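About Plelside

Plelside is a small music and art school in Jutmont, and we love what we do! We teach children, teenagers and plenty of grown-ups who were told years ago that they couldn't sing or draw. Come in on any afternoon and you'll hear a piano through one wall and a fiddle through the other, usually in different keys.

How it began

Myrtle Delacroix gave the first lessons in her front room on Notlow Street, with one upright piano and 7 pupils. Two of them still come (one now brings her own daughter, which makes us feel old and very happy). When the front room got too crowded, Violeta Carrasco joined to teach drawing and painting, and the pair of them rented the old seed store we're in now. The date 1778 is carved over the door. It's a lovely building – drafty in the hall, wonderful for choirs.

What we teach

Piano, violin, cello, guitar, voice, tuned percussion, drawing, watercolor and printmaking. Beginners' lessons last 30 minutes, and we don't ask anyone to take exams. Some students want to, and we'll happily help them get ready. Our youngest classes mix music and art, so a group might learn a tune on the xylophone and then paint whatever it made them think of. We get a lot of horses.
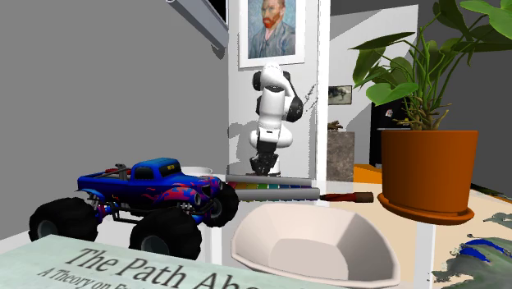

Summer at Plelside

Every August we clear the timetable for two weeks of workshops. Families come along, lunch is shared in the yard, and the last evening is a concert where anybody can put their name down. Last summer's closing number was a lullaby arranged by our cello group, the Trình Quartet, and there's already talk of doing it again with the full choir.

Visiting us

You're welcome to sit in on a lesson before you sign up – just call the office so the teacher knows you're coming. Instruments can be borrowed for the first term.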